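Velten Household Library - Frequently Asked Questions

The Velten Household Library lends kitchenware, tableware and small household goods to residents of the Daly district. The questions below are those most often put to the lending desk. Members are asked to read them before making a reservation, as the terms were revised in May.

Membership

Who may join?
Membership is open to any person aged 18 or over who lives, works or studies in the Daly district. One membership covers a whole household. Schools, clubs and places of worship may apply for a group membership, which carries a higher borrowing limit.

What must I bring to register?
Please bring one form of photo identification and one document showing a current address in the district. A lease, a utility bill or a letter from an employer will be accepted. Applicants who work in the district but live elsewhere should bring a recent pay statement.

Is there a fee?
The annual fee is $15 per household and $40 per group. Fees are not refunded if a membership is ended early. Members receiving public assistance may ask for the fee to be waived, and the request is handled privately at the desk.

How do I renew?
Renewal may be made in person or by mail during the last month of the membership year. A membership that has lapsed can be restored under the same number. Any overdue items must be returned first.

Borrowing

How long may I keep an item?
The standard loan is 2 weeks. Canning equipment, roasting pans and punch bowls are lent for one week only between October and the end of December. A loan may be extended once, provided that no other member has reserved the item.

How many items may I borrow at one time?
A household may have up to 15 pieces on loan. A boxed set counts as one piece. Group members may borrow up to 40 pieces, and should reserve large orders well ahead of the event.

Can I reserve a particular pattern or color?
The library will note a preference but cannot promise it. Most of the tableware was donated, and few patterns are complete. The Leko dinner service is an exception - it is kept together and lent only as a full set.

May I lend an item to a neighbor?
No. The member named on the loan slip remains responsible for the item until it has been checked in at the desk.

Where do I find the item number?
Each piece or box carries a small printed label. Item 2462, for instance, is a fish kettle with its rack and lid, and all three parts bear that number. Please quote the number in any letter or telephone call.

Care and Return

How should items be cleaned?
All items must come back clean and fully dry. Cast iron should be wiped out, dried over low heat and given a thin coat of cooking oil. Wooden boards and spoons are not to be soaked. Knives should be washed by hand and returned in their sleeves.

Are plastic cups and plates treated differently?
They should be washed in warm water with ordinary dish soap. Scouring pads leave scratches that hold stains, and a soft cloth is enough in nearly every case. Cups should not be stacked until they are dry inside. 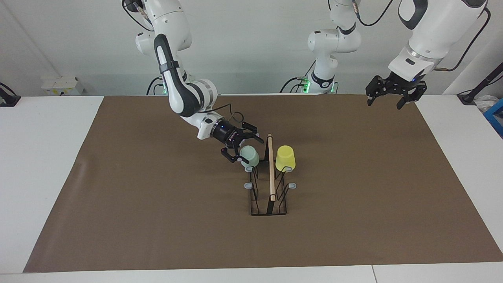 What if something is broken or lost?
Please report it when the loan is returned. Minor chips and worn finishes are treated as ordinary use. For lost or broken pieces, the member may either supply a matching replacement or pay the amount shown on the loan slip.

Is there a charge for late returns?
There is no daily fine. A member with overdue items may not borrow again until they are returned, and repeated delays may lead to a shorter loan period.

Donations

What does the library accept?
Sound, clean kitchenware and tableware are welcome. The library cannot take pressure cookers, electrical goods with worn cords, or nonstick pans with damaged coatings. Larger donations, including full sets of Jusen stoneware, should be arranged with the desk before they are brought in.

Will I receive a receipt?
A written receipt is given on request. It lists the items received but does not state a value. Donated goods cannot be returned once they have been labeled.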